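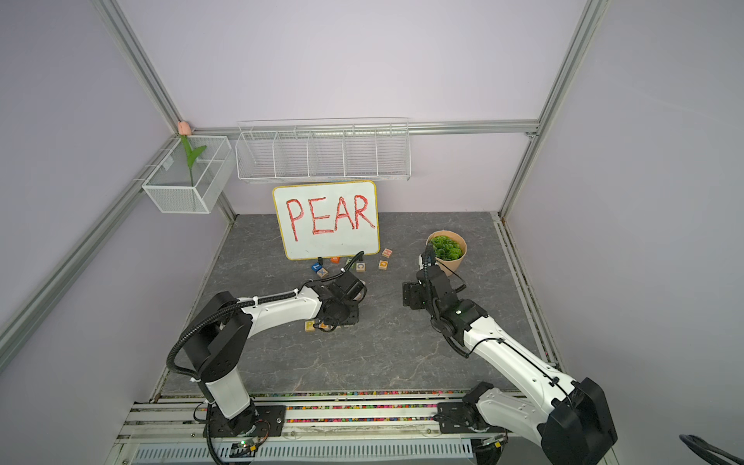

Members of the Grestesow Community Workshop have completed the first stage of a two-arm robot workcell, a project begun with 19 participants and assembled almost entirely on the premises. The workshop confirmed in August 2025 that the cell is open to any member who has passed its electrical safety course.

The project, known as Coman, was proposed by Raluca Ilie, an electrical technician who joined the workshop to repair a lathe and stayed on to teach evening classes. Her written proposal asked for a bench on which beginners could learn to program two arms working side by side, at a scale that would fit in one bay and at a price the membership could bear.

The general meeting approved a budget of $1,000 for the enclosure, wiring and fittings. The arms were bought secondhand under a separate equipment fund and are not included in that figure.

Construction started with the enclosure. Aluminum extrusion was chosen for the rails because members already had the saws and brackets to work with it, and because a rail placed badly could be moved the same evening. Several were. The first layout put the arms on opposite sides of the floor, facing each other, and the wrists met too often in the middle. Both arms now stand along the front edge and reach inward, an arrangement that leaves the back wall free for shelving and props.

The walls are lavender. Members voted on the color after a trial with plain white, against which the white links of the arms were hard to pick out on a monitor. The floor panel, in a gray marble pattern, was left over from a kitchen job.

Cable routing took longer than any other part of the work. Each arm carries its wiring along the upper link to the wrist, and on the left arm the conduit is held with small white cable ties. An early version left too little slack at the shoulder, and a connector pulled free during a slow test move. Raluca Dobre, who led the wiring group, rewrote the assembly notes after that evening. They now require each joint to be turned by hand through its full range before power is applied.

"We lost a connector and gained a page of instructions," Dobre said. "I would have preferred to write the page first."

The exercises used in the cell are modest by design. Small wooden alphabet blocks were selected as the main training objects, and a whiteboard propped against the back wall carries the word to be spelled. PEAR is among the shorter words on the list. New members begin by lifting one block and setting it down, then move to placing letters in a row. Exercises using both arms come later, when one gripper must wait for the other to clear the space.

Artificial plants and a wire shelf provide further practice. Leaves bend when touched and partly hide what stands behind them, and the shelf compartments call for a more careful approach than the open floor.

Members logged 200 practice runs during the first weeks of use. Ilie said the records will be used to revise the beginner exercises before the fall classes start in September. Two members are also rewriting the control software, called Skivis, so that a stopped run can be resumed from its last completed step.

A second enclosure is under discussion with the Unberg workshop, whose members have visited Grestesow 3 times to study the rail layout. Drawings and the parts list are kept in a binder at the front desk and may be copied on request.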